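Cendura Dining Services
Table Setting Automation Project: Progress Report to the Nonda Workplace Fund
4 April 2020

3. Work completed this period

The project has moved from planning to hands-on work. Dining room attendants now spend part of each shift setting and clearing tables with hand-held grippers, so that the movements of experienced staff can be used to train the table setting unit. Training sessions are capped at 75 minutes, and 673 place settings have been recorded against the target in the funding agreement.
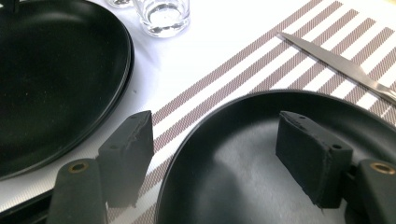
Figure 2. Gripper open over a place setting.

Plates remain the hardest item. Attendants are used to sliding their fingers under a rim, and the gripper asks for a different approach from the side. Man-lok Au, who leads the floor team, has rewritten the handling guide twice in response to their comments. Glasses and cutlery have needed fewer changes.

3.1 Effect on staff

No positions have been cut and none will be during the funded period. Five attendants have taken on training duties and receive the higher hourly rate for that time. Two raised concerns about wrist strain in the first weeks — both now alternate training with regular floor work. The staff survey planned for June will ask about workload, job security and interest in further training.

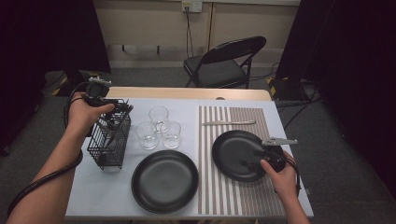 Page 5 of 11

3.2 Next steps

The labour agreement with attendants is due for review before the unit is tried during meal service. Archie Nisbet will meet with staff at the Mak site to go over rosters and the proposed new duties. We ask the Fund to release the second instalment on the original schedule and to approve moving 180 unused training hours into the next period.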